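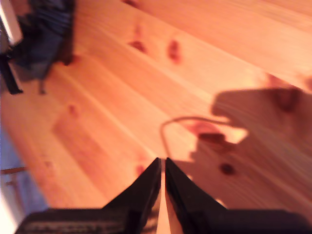

What do you do with training clips when the picture is blurry?

Keep them and turn down how much they count. Each clip gets a weight between 0 and 1 based on how sharp its frames are, and the policy still learns from all of them. Most of this talk is how we got to that and what it bought us.

SLIDE 1: Hello

Hi everybody, I'm Yesenia Quezada, I work on manipulation at Farkard. (Wait for people to sit down. Check the clicker.) I've got a result to show you that I'm pretty happy with, and one that didn't work and that I'd love help with. Stop me whenever you like, I'd much rather talk than read slides!

SLIDE 2: How we used to do it

So our old pipeline, Prorine, had a filter at the front. It looked at every frame from the wrist camera, gave it a sharpness score, and if a clip had too many bad frames, out it went. Seemed sensible. I wrote that filter myself and was proud of it for a good long while.

Then in June I sat down and went through what it was tossing. We had 339 clips in the set and it was keeping 200. That's 139 clips in the trash, and a lot of them were the parts where the arm moves fast or gets right up close to something. Which is the stuff we most wanted the policy to learn! (Pause here, let people groan.)

SLIDE 3: What a bad frame still tells you

Look at a soft picture of a tabletop. You can still find the fingertips. You can tell which way the planks run, and you can pick out the knots in the wood. The shadows on the table are still there too, and I have a hunch the network leans on shadows more than we think, though I haven't tested that so please don't quote me.

There's a limit, of course. When something big and dark is sitting close to the lens and it's all soft, with cables sweeping through and a bright glow off to one side, there's a lot less to work with. I would not want a policy trained only on that. But I also didn't want to be the one deciding where the line goes, which is how we ended up with weights.
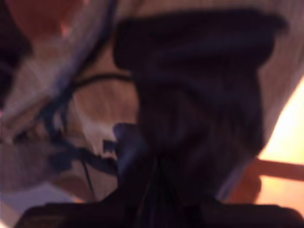
SLIDE 4: The method

Okay, the method. We call it Selilar. (Somebody will ask what it stands for. It doesn't stand for anything.)

It's a small network that reads a short window of 7 frames and puts out one number. That number multiplies the loss for the window. So a crisp window counts in full and a mushy one counts a little. We train it on a held-out set by asking which windows helped the policy predict the next action, so it isn't scoring prettiness at all. That was the big change from my old filter.

Two things to mention if there's time:
- We put a floor under the weight. Without it, the network pushed nearly everything close to zero and looked very pleased with itself.
- Arm joint readings go in along with the pictures. They don't blur, so they carry a lot when the camera can't.

SLIDE 5: Results

(Go slow on this one, the plot is busy.) Same policy, same tasks, only the data handling changes. The weighted version beat the filtered one on reaching and on picking up. On cable routing it was a tie, and I was really hoping for more there. Just dumping in every clip with no weights came in last on all of them.

SLIDE 6: The part that didn't work

We tried the same weights on data from Ouali, our other arm, and they fell apart. My best guess is exposure: a bright background pulled the scores down even on sharp windows. Retraining the scorer fixed most of it, but I'd wanted it to carry over for free. If anybody has done this across 2 cameras with different exposure settings, come find me at the break.

SLIDE 7: Questions

Leave the results plot up. Repeat each question into the mic before answering. If they ask about code, the scorer is ready to share and the training scripts still need cleaning up.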